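Home / Our Programs / Reports to Funders / Fimis Outdoor Games: Progress Report

Outdoor Games Program, Progress Report to the Rekell Fund
Prepared by Blair Jardine, Program Lead, Camp Fimis

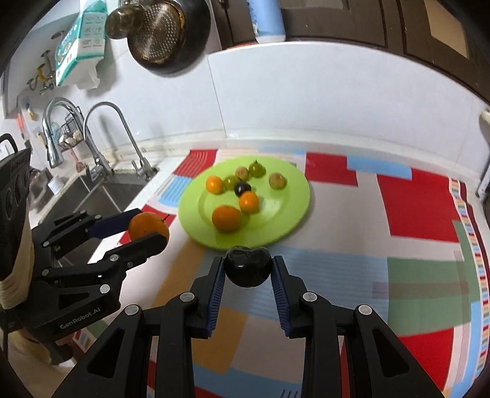
Dear friends at the Rekell Fund,

I want to start with a thank you, and then I'll get on with the report, which I've tried to keep shorter than the last one (you were all very kind about the last one). Your grant of $2000 for this period was meant to do one main thing for us, and that was to turn our old canoe and kayak afternoons into a proper paddling course that children of every age at camp could join. We are now a little past the halfway point, and I'm glad to tell you that most of it has gone the way we hoped, and that the parts which haven't have at least taught us something about our lake.

For those of you who are new to the fund and haven't been out to see us, Fimis is a summer day camp with a short overnight season at the end. We sit on the north side of Mallet Pond, which everybody here calls the lake, and we have a swimming beach, a ball field, a hill that is good for rolling down, and a dock that was rebuilt before my time and has held up very well. Paddling was always on the schedule, but it used to be an hour of splashing in a ring close to shore, and the older campers had grown bored with it. They had learned to go forward and to turn left, more or less, by their second summer, and after that we had nothing new to offer them.

What we set out to do

The plan we sent you in December had the children moving through levels at their own speed, with a bigger stretch of water opened up at each one. The youngest campers start in the shallows, sitting in a wide, flat boat with a counselor, and they get used to the wobble. Next they paddle with a partner between the beach and the dock. After that comes the reed channel, where you really have to steer. The last level is a trip across to the far landing and back, with a snack on the other side, and I can't tell you how much that snack has done for everybody's forward stroke.

We also said we would replace the worst of the life jackets, buy smaller paddles for smaller arms, and train more of our own staff so that the course wouldn't depend on whoever happened to be on the waterfront that day.

How the course is going

The program took 30 children in the first session, which was every place we had. We mixed the ages on purpose at the opening meeting and then split them by what they could do in a boat, and I think that was the best choice we made all summer. A camper of twelve who has never been on the water can feel pretty awful being put with the little ones, so we made the first level short and brisk for the older beginners and let them catch up with their friends quickly. Most did. A couple wanted to stay near the dock for the whole session, and that was fine too, and they became very good at helping people in and out of boats.

The smaller paddles have made more of a difference than anything else you paid for. We had been handing seven-year-olds paddles that were taller than some of them, and then wondering why they tired so quickly and went in circles. With the short ones they can reach the water without leaning out, and they sit up straighter, and the counselors spend a good deal less time calling out about dropped paddles. I would say to any camp reading this (I know you pass these reports around) that if you have a little money and old equipment, buy short paddles first.

The reed channel was opened later than planned. Spring was wet and the channel was fine, and then it turned dry and the mud at the near end came up close to the surface, and we had boats sitting on it like ducks. We moved the start of the channel level out past the big rock, where there is plenty of water, and put in a line of floats to show the way. The children named the bend by the rock "Plerker" for reasons that I have asked about several times and still do not understand, but it's on the painted map in the boathouse now and I expect it will be Plerker long after I've retired.

Games on the water

You asked in your last letter whether the course was still fun, and I was glad you did. It would be easy to let a thing with levels start to feel like school. So each afternoon ends with a game, and the games do a lot of quiet teaching. In sponge tag the pairs have to turn fast and stop, and they practice both without noticing. We play a slow race, where the last boat over the line wins and going backward isn't allowed, and it's the hardest one for the strong paddlers. There is also a relay in which a rubber ring gets passed from boat to boat, so they have to come alongside each other gently. The first time we tried that one it was mostly bumping and laughing. By the end of the session they could do the whole line and back with hardly a knock.

On windy days we stay on the beach and do land practice, sitting on upturned buckets with paddles in hand, and we go over what to do if the boat tips. Every child past the first level has now tipped on purpose, in shallow water, with staff standing by. A few were nervous beforehand. Several asked to do it again right away, and one asked if it could be done every morning instead of assembly.

Staff and safety

We trained 4 counselors in basic paddling instruction and rescue, using the weekend course I described in the application. They were tired and sunburned by the end of it and came back full of ideas. One thing they changed straight away was the whistle signals. We had far too many, and the children couldn't remember what any of them meant. We're down to 3 now: stop, come in, and look at me.

There were no serious injuries. We had blisters, a pinched finger at the boat rack, and one wasp sting at the far landing, all written up in the camp log and all treated on the spot. We have since moved the snack bench away from the brush where the wasps like to be. The pinched finger led us to change the way the boats are lifted, and it now takes two people and a grown-up calling the count before anything comes off the rack.

The new life jackets arrived in good time, but the small sizes run large. We've kept the best of our old small ones in use after checking every buckle and seam, and we are exchanging part of the order. The supplier has been pleasant about it, if slow. I'd hoped to tell you that was settled by now, and I'll write when it is.

Money

Your grant is spent or committed apart from a modest sum we're holding for the life jacket exchange and for repairs at the end of the season. The largest share went on jackets, then paddles, then the training weekend. The floats and rope for the channel cost more than I budgeted, and we made that up by fixing two of the older canoes ourselves when I had planned to send them out. The patches are not pretty, and one of them is a rather bright yellow, but they have kept the lake on the outside. The full list of purchases with receipts is going to your office separately, in the form you like.

What comes next

For the rest of the season we want to finish the far landing trips for everyone who is ready, and try one early evening paddle during the overnight week, setting off at 6:30 so we're back well before dark. The lake goes very still at that hour. We'd keep it to campers who have done the crossing in daylight, with a staff boat ahead and another behind, and parents will be asked beforehand.

I would also like to let the older campers help teach the first level next summer. Some of them are doing it already without being asked, kneeling at the edge and showing a little one how to hold the paddle the right way up. They'd need some training of their own, and I am working out how long that should be and what we'd ask of them. I'll have a short proposal ready for you with the final report, along with the parent comments, which are coming in slowly on crumpled paper from the bottoms of backpacks.

The one question I'd be glad to have your advice on is the boat rack. It was built for fewer boats than we now own, and the bottom row sits low enough that the smaller kayaks get damp leaves and, last month, a family of mice. We could add to it or start again, and I've gone back and forth. If any of you have been through this at another camp, please do call me, or better still come and visit. We're on the water most afternoons from two o'clock, and there's always a spare paddle, including a few of the long ones.

With warm thanks from all of us at the lake,

Blair Jardine
Program Lead, Camp Fimis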